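4.2 The Tastari simulation package

Tastari is sold by Sodard as a way to practise pick-and-place work before any arm is bought. The licence covers a set of ready-made rooms, a scripting layer and a scoring tool. The seller's claim is that a routine tuned in Tastari will run on a real arm "with little further adjustment". We found that claim hard to test, as the phrase is never given a number, and our letters to the firm in November did not produce one.

We ran the small-cube task from the supplied set (Figure 3), in which dice-like cubes have to be brought to a cardboard square. Each of the 40 trials used the default settings. The scoring tool reported 86 per cent success. 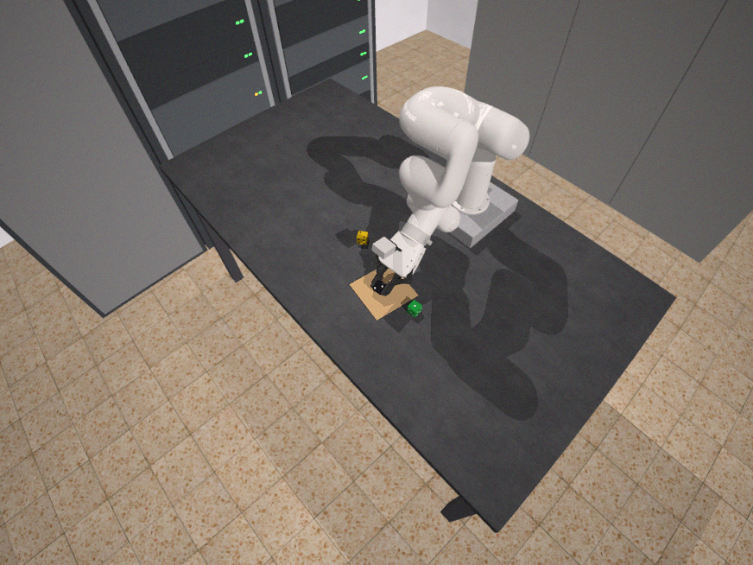 Figure 3. The small-cube task in Tastari, with the gripper over the cardboard square and the green cube at its lower-right corner.

That score deserves some caution. The tool counts a cube as placed when any part of it overlaps the square, a rule set out only in an appendix to the manual. Chien, the older package reviewed in Section 4.1, asks for the whole base of the cube to be inside the line. Fu and Chang scored our logs again by hand under the Chien rule and disagreed with the tool often enough that we no longer quote its figure without a note.

The rooms raise a second doubt. A good deal of effort has gone into floor tiles, cabinets and the lights on server racks — none of which the arm ever touches. Friction between finger and cube, on the other hand, is a single value shared by every object, and it cannot be changed without the dearer Plerkulau add-on. We were lent that add-on for 2 weeks, too short a time to say whether it is worth the price.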